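Ticket 3366: Kitchen label printer prints every label twice, second one blank
Site: Lulldale, ground floor kitchen
Opened by: Brittany Carrier
Assigned to: Brock Poirier
Priority: Low (changed to High by requester, changed back to Low by assignee, changed to High by requester)
Status: Closed

Brittany Carrier wrote:
The label printer in the kitchen has started spitting out a blank label after every real one. We use it for the date labels on everything that goes in the fridge. I am now going through a roll twice as fast and there is a drift of little white rectangles by the bread. I have turned it off and on again, so please don't start there.

Brock Poirier wrote:
Hi Brittany. Could you turn it off and on again, but this time hold the feed button while it starts? That runs the gap calibration. It should push out a few labels, think about its life, and stop.

Brittany Carrier wrote:
Did it. It pushed out eleven labels and did not stop. I pulled the plug.

Brock Poirier wrote:
OK, that helps. If it can't find the gap between labels it keeps feeding until it finds one or runs out of roll. Which labels are loaded? There should be a part number inside the cardboard core.

Brittany Carrier wrote:
Core says Holub 568. The old box in the cupboard says Holub 918. Pornthip in purchasing says they are "the same but cheaper."

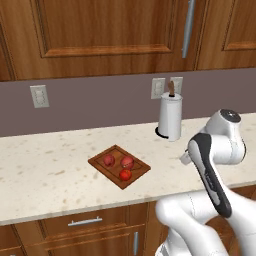 Brock Poirier wrote:
They are the same in the sense that both are labels. The 918 has a plain gap between labels. The 568 has a black mark on the back of the liner and next to no gap. The printer is set to look for a gap, misses it, feeds one more to be safe, and gives you a blank. Two ways out: go back to the 918, or switch the sensor to black mark. Pornthip, how many of the 568 did we buy?

Pornthip Kamolrat wrote:
There was a price break at a full pallet.

Brock Poirier wrote:
Switching the sensor to black mark, then.

Changed media type from GAP to MARK in the driver on the kitchen PC. Test print: one label, one blank. Changed it again. Driver confirmed it was already MARK. Test print: one label, one blank. Rebooted PC, which installed updates for forty minutes. Test print: one label, one blank, now in landscape.

Jintana Thongsuk wrote:
Jumping in from second line. The date labels don't go through the driver. They come from Beleck, and Beleck sends its own setup line at the top of every job, so whatever you pick in Windows gets overwritten. Look under Templates, Advanced, Media. You need the admin login.

Brock Poirier wrote:
Who has the admin login?

Jintana Thongsuk wrote:
Wiroj.

Wiroj Chareonsuk wrote:
I gave it to Brock in ticket 3790.

Brock Poirier wrote:
Confirmed, I have the admin login. Template set to MARK, orientation back to portrait, saved. Ran calibration with the feed button: three labels and a stop. Printed ten date labels from Beleck and got ten labels. Brittany, please try it with a real job before I close this.

Brittany Carrier wrote:
Works. No blanks. The date is now in the European order, so the soup claims to expire in a month that doesn't exist.

Brock Poirier wrote:
That came in with the Windows updates. Region set back to United States. Reprint the soup.

Brittany Carrier wrote:
Soup is fine. You can close it. Do you want the blank ones back?

Resolution: Label stock changed from gap to black mark; media type updated in the Beleck template, not the driver. Note added to the kitchen PC page in the wiki. Purchasing asked to check with us before the next pallet.
Closed by Brock Poirier, June 16, 2021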